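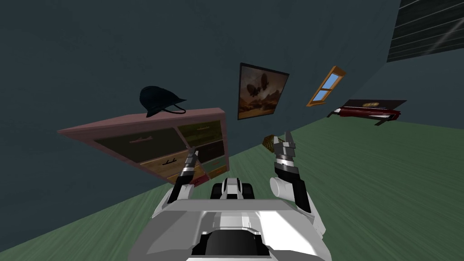 Dark walls and green floor, with the furniture standing near the wall.

Nornness Guest House, ground floor
Room safety checklist with comments
Inspection made by Costel Todorova, 2023-07-30
Copy to: Florence Bergeron (owner), Ebbe Magnusson (repairs)

Marks used: OK = no action. R = repair needed. W = watch, look again at the next round. N/A = does not apply.

The last full round was in November. Where I write "as before" it means the same result as in that round.

1. ENTRANCE AND HALL

1.1 Front door opens fully from inside without key: OK
1.2 Door closer: R
Comment: The door closes too fast in the last part. A guest with a suitcase can be hit on the heel. Ebbe has adjusted it once already, and I think the closer is simply old. Please replace it.
1.3 Door mat lies flat: W
Comment: One corner is starting to lift. I turned the mat so the bad corner is now under the shoe bench.
1.4 Emergency light, tested with button: OK
1.5 Exit sign visible from the stairs: OK, as before
1.6 Key cabinet locked: R
Comment: The cabinet was locked but the key was hanging beside it on a nail. I have given the key to Zanele at the desk.

2. STAIRS

2.1 Handrail firm: OK
Comment: I pulled it at each bracket. The third bracket from the bottom was loose in November and it is good now.
2.2 Edge strips on steps: R
Comment: The strip on the second step is coming off on the left side. Glue alone will not hold it, we have tried this. It needs screws.
2.3 Light switches at both ends working: OK
2.4 Nothing stored on stairs: OK
2.5 Cupboard under the stairs: R
Comment: Paint cans and old newspapers are together there with the vacuum cleaner. The paint must go to the shed. Newspapers can go out with the paper collection.

3. KITCHEN

3.1 Fire blanket on hook, not blocked: OK
3.2 Extinguisher, needle in green area: OK
Comment: Serial number ends with 994, same as in our list.
3.3 Gas hose to cooker: OK
Comment: Tested with soap water at both ends, no bubbles.
3.4 Filter in cooker hood: R
Comment: Very greasy. Bongani says it was washed in spring, but a filter over a cooker used every morning should be washed every month. I propose to write this on the kitchen calendar.
3.5 Knives stored safely: OK
3.6 Refrigerator temperature written down daily: W
Comment: The sheet has gaps, mostly on weekends.
3.7 Hot water at the sink: OK
3.8 Floor near dishwasher not slippery: W
Comment: I found a little water at the front. Maybe from loading, maybe from the door seal. Please look again after a full wash.

4. BREAKFAST ROOM

4.1 Chairs stable: R
Comment: Two of the chairs move in the joints. I marked them with yellow tape and took them out of the room. They should not come back before they are glued and have stood one night in clamps.
4.2 Toaster cable: OK
4.3 Extension cords: R
Comment: The coffee machine and the water heater are both on one cord. It was warm to my hand. I moved the water heater to the wall socket by the window, and it must stay there.
4.4 Window opens and stays open: OK
4.5 Curtains away from radiator: OK, as before

5. GUEST ROOMS 1 TO 3

5.1 Smoke alarms tested: Room 1 OK, Room 2 OK, Room 3 R
Comment: The alarm in Room 3 gave only a weak sound. I changed the battery and it is still weak, so the whole alarm should be replaced. Until this is done, please do not rent out Room 3.
5.2 Escape plan on inside of door: Room 1 OK, Room 2 OK, Room 3 OK
5.3 Bedside lamps: OK
Comment: In Room 2 the bulb is stronger than the lamp allows. I replaced it with a smaller one.
5.4 Window restrictors: OK
5.5 Shower mats: W
Comment: The mat in Room 1 has lost several suction cups.
5.6 Wardrobe fixed to wall: Room 1 OK, Room 2 R, Room 3 OK
Comment: In Room 2 the bracket is there, but the screw is missing.

6. OUTSIDE

6.1 Path to parking even: W
6.2 Outside lamp with sensor: OK
6.3 Bicycle shed locked: OK
6.4 Assembly point sign: R
Comment: The hedge has grown over it. Cutting is enough, the sign itself is fine.
6.5 Balcony: N/A

ORDER OF WORK

First: smoke alarm Room 3, wardrobe screw Room 2, edge strip on the stairs.
Within 13 days: door closer, chairs, cupboard under the stairs, hedge.
When possible: hood filter, shower mat, door mat.

Reply from Ebbe: Screw and strip I can do tomorrow. The closer I must order. Please tell me if the new alarm should be the same model as in the other rooms.

Reply from Florence: Yes, same model. Room 3 is blocked in the booking book.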